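Foro Brallville > Casa y taller > Cajas de plástico rayadas, ¿se recuperan?

wuvby17
Me dieron una caja gris grande para guardar mantas y tiene el fondo lleno de roces. ¿Lija o directamente pintura?

Gwawr
Lija no. Deja el plástico mate y luego coge más suciedad. Bicarbonato con agua y estropajo blando.

obadia_m
No estoy de acuerdo. Con lija de grano 447 no, que no existe, pero una fina al agua va bien. Lo hice en agosto con 2 cajas.

Gwawr
¿Y siguen bien?

obadia_m
Una sí. La otra la pinté y se peló.

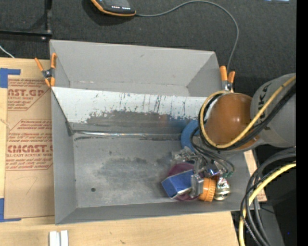

brundlow
Para mantas yo no pintaría nada, les pones una sábana vieja debajo y listo. El fondo gris de esta también está rozado y con una mancha oscura, y para guardar cosas me serviría igual. Lo que sí miraría es la cinta de las juntas, que acumula polvo.

wuvby17
Pruebo primero el bicarbonato. La sábana ya la tengo.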